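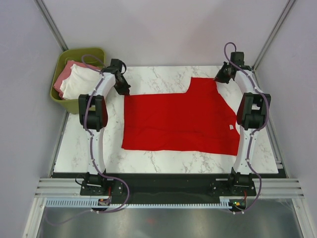
Red garment on the marble-pattern top, partway to a rectangle. Small white tag near the right edge.

The Flat Fold, Tried at Padilla Street

Edgardo Samonte swears by the flat fold. He has sent me more than 200 messages on the subject since November, and the claim never changes: spread everything out first, square up the edges, and your drawers will hold twice as much. I have my doubts. My drawers held plenty before, and the shirts came out wrinkled either way.

Still, I said I'd give it a fair try. My complaint with the red one is the top edge. The bottom runs nearly straight and so does the left side, but the upper edge steps up on the right half, and the right side wanders. Fold from there and you get a lump. Edgardo says to smooth from the middle outward. The creases in the lower half are soft ones, and I'm still not convinced a hand pressed over them does what an iron does.

The olive-green basket in the back corner has a pink piece and a white one, both folded. I'll admit they stack all right. Ask me again after a week in the drawer.

Volkan Gündoğdu wrote in to recommend the Telby folding board, which he says cost him 89 dollars. For a board. I'll keep using the table.

Comments are open until the page hits 290 of them, same as last time.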